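Stostwood Home Shop Forum > Tools and Storage > Sorting out the small stuff

cleltonbench
Posted Thursday, 7:12 pm

I'm redoing my small tool storage and could use opinions. Everything used to live in one drawer and I can never find the little pliers. I bought a clear plastic bin, no lid, and want to keep the stuff I use most in it on the table. 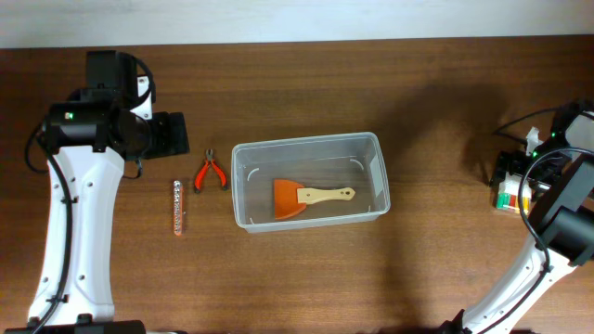

My question is whether I should get dividers or just leave it open. Dusura sells a divider set for $21 but that seems like a lot for some plastic. The bin itself was cheaper than that.

qin_repairs
Posted Thursday, 7:40 pm

Leave it open. Dividers eat up space and the pliers won't fit once you put two in. I had the Dusura set and gave it away. The slots are too short for anything with handles.

oldhinge
Posted Thursday, 8:05 pm

I disagree. An open bin is a junk drawer with clear sides. Give it a month and you'll be digging again. I have nearly 2,000 screws and bits in my garage and every one has a compartment. It took a weekend.

qin_repairs
Posted Thursday, 8:11 pm

He isn't storing 2,000 of anything. It's one bin.

cleltonbench
Posted Thursday, 8:30 pm

Right, it's one bin. The loose hardware is going in the garage. This one is for the table. What I care about most is the pliers and the small silver pieces on the orange holder, and I don't want those getting scratched up or knocked loose.
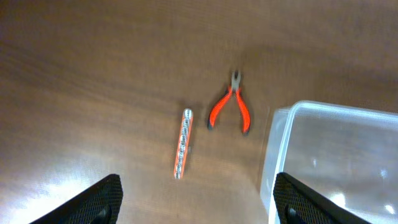
mapleandpine
Posted Thursday, 9:02 pm

Do the holder and the pliers get used at the same time? If so I'd put them in the same bin and skip the dividers. Line the bottom with a piece of shelf liner so things don't slide. Lay the pliers along the long side with the handles closed.

oldhinge
Posted Thursday, 9:20 pm

Shelf liner is fine. I still say at least one divider. You can cut one from a scrap of cardboard and see if you like it before spending the $21.

cleltonbench
Posted Thursday, 9:34 pm

Cardboard I can do. I have liner left over from the kitchen too. Will try both this weekend.

qin_repairs
Posted Thursday, 9:41 pm

Still say leave it open, but cardboard is free so go ahead.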